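Skotavdale test cell back in service after hand recalibration

3 March 2024

3 min read

The pan-handling cell at Skotavdale is running again after a week of work on the hand and its simulated twin. The cell had been held at reduced speed from late January, when the thumb began closing later than the fingers and the grip log started to fill with slip warnings.

Rizal Majimbun, who maintains the cell for Iveck, traced the fault to two separate causes. The first was mechanical. The tendon that drives the thumb had stretched past its service limit and was taken out and replaced. The second was a mismatch in the settings. The simulation was still using the joint offsets recorded when the arm was commissioned, while the controller had been given new ones after a wrist seal was changed. Programs that passed in simulation were therefore being sent to an arm with a slightly different zero.

"Either one on its own would have been inside tolerance," Majimbun said. "Together they put the thumb in the wrong place at the moment of contact."

The repair followed the usual order. Power was isolated at the cabinet and the arm was left parked against its stops. The hand was removed at the wrist flange, the tendon was swapped on the bench, and the new one was cycled 100 times without load before the cover went back on. Tension was then reset at the spool. Majimbun rechecked it the next morning, as new tendons lose a little of their tension overnight.

With the hand refitted, each joint was driven to its reference mark and the offsets were written to a single file. The controller and the simulation now both read from that file. Under the old arrangement each kept its own copy, and a change to one had to be typed into the other by hand.

The grasp program was then rebuilt in simulation before anything moved in the cell. The test part is a round metal pan, gripped by the rim with the fingers over the far side and the thumb hooked at the near side.

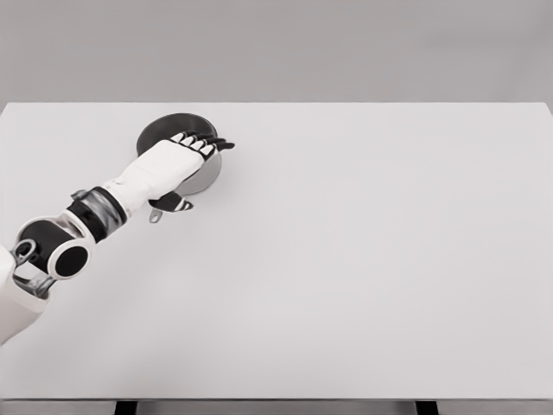

Contact checks come first. The program steps the fingers down until the pads register on the rim, holds, and then brings the thumb in. If the thumb reports contact before the fingers have settled, the run is rejected and the approach angle is adjusted at the wrist. Seven approach angles were tried and the one with the lowest side load on the thumb was kept.

Only the pan and the table are modelled at this stage. Fixtures and guarding are added later, once the grasp is stable, so that a failed run can be put down to the hand and its settings. Friction at the pads is entered from a pull test done on the bench. The earlier value dated from the previous set of pads and was too generous.

On the real arm, the program was run at 15 per cent speed with the enabling switch held, then at 80 per cent with the gate closed. Slip warnings did not recur in either set. Full speed will stay locked out until the tendon has had its second tension check.

Iner, which supplies the hand, has asked for the old tendon to be sent back for measurement. The pads were inspected at the same time and left in place. The wrist seal that started the offset problem is dry and has not been disturbed.

Two changes have been made to the maintenance sheet. Any work at the wrist now requires the reference marks to be driven and the offset file to be saved again before the cell is handed over. Thumb tension is to be read weekly with the Chong gauge kept in the cabinet door, and the reading entered beside the grip log for the same day. A spare tendon has been added to the parts list.

The cell is booked for lid-handling trials next, using the same hand and a new grasp file.

Related items

Wrist seal replaced on Skotavdale arm
Chong tension gauges: how to read the scale
Iveck updates lockout labels for small cells
Storing spare finger pads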